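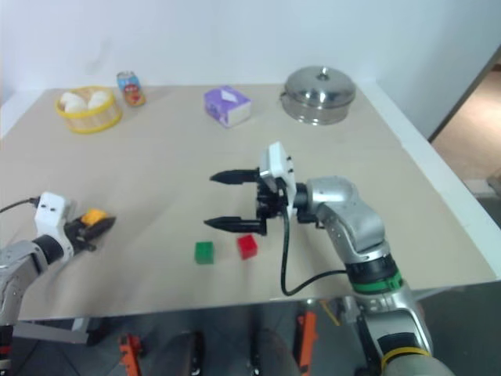 Prultix Open Day Recordings

Data card, version 3

Summary

This set holds 942 recordings from the December open day at the Brulema workshop. Visitors watched a two-arm robot handle toy blocks on a tabletop, with a few household objects kept along the back. Sessions ran on Wednesday from 10 a.m. until 4 p.m., with a break for lunch.

What is in the set

Each recording covers one attempt. Failed attempts are kept and marked "fail" in the index. Recordings stopped by staff are marked "stop" and have no end label.

Tasks shown to visitors:
- pick up one block and put it back down
- bring two blocks together
- pass a block from one arm to the other
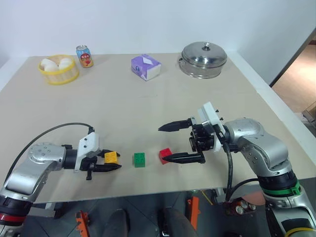 Yellow, green and red blocks in front of the grippers, household objects along the back of the table.

Folders

palacios/ holds the morning sessions
gunow/ holds the afternoon sessions
index.csv has one line per recording, with task, result and start time

The folder names come from the two demo programs. Palacios ran slower and paused before each grasp. Gunow skipped the pause.

Known problems

Start times in gunow/ are 4 minutes ahead of those in palacios/. We have not corrected them. Block positions were set by hand and were not measured. Sound was removed from all files.

Use

Free for teaching and research. Please keep this file with any copy you pass on. The split used in our own tests is in split.txt, and older splits will not match the version 3 index.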